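Setting up the simulated tabletop arm: base, joints and lighting

If you've got the Clumura kitchen scene loading without errors, well done, because that's the fiddly half over with! Now comes the fun bit: getting the arm to stand where you want it, move how you want it and stay put when you press reset.

Open the scene file and find the block called arm_base. Set the position first and leave the rotation alone until you've checked it. Huiling Han's original settings put the base a little too close to the table, and the elbow would clip through the top on long reaches. Move it back in small steps, saving a copy each time — there's no undo in the Wandevum editor, and I have learned that the hard way.

Next, the home pose. Bring the joints up one at a time with the sliders, starting at the shoulder and working outwards to the wrist. You want plenty of air between the arm and the worktop before anything starts moving. Once you're happy, press Store and then Reset three times. The arm should land in the same pose every time. If it sags, the joint stiffness is too low: try 2000 at the shoulder and elbow, and drop the wrist to 100 so it doesn't buzz.

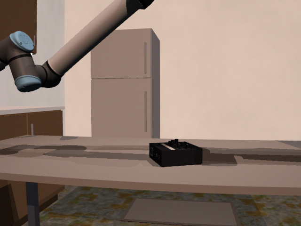 With the pose stored, turn on shadows and run the scene again. I love this step, as everything suddenly looks as if it has weight. It's also a brilliant check on your lights. Swing the shoulder slowly from side to side and watch the shadows on the table. They should follow the arm smoothly. If they jump or lag behind, the light is still attached to the old base position, so open the light's settings and click Re-link.

Then test the objects. Anything on the table should settle within a moment of pressing Play and then keep still. If something shivers or creeps along, raise its friction a touch, and check that it isn't starting slightly inside the tabletop. Karabo Moodley suggested lifting each object by a hair before the run and letting it drop, and it works a treat.

Last of all, write down your random seed. Mine is 1799, and if you use the same one your layout should match mine when you ask for help on the Brirnico forum. Part two covers the gripper and your first pick!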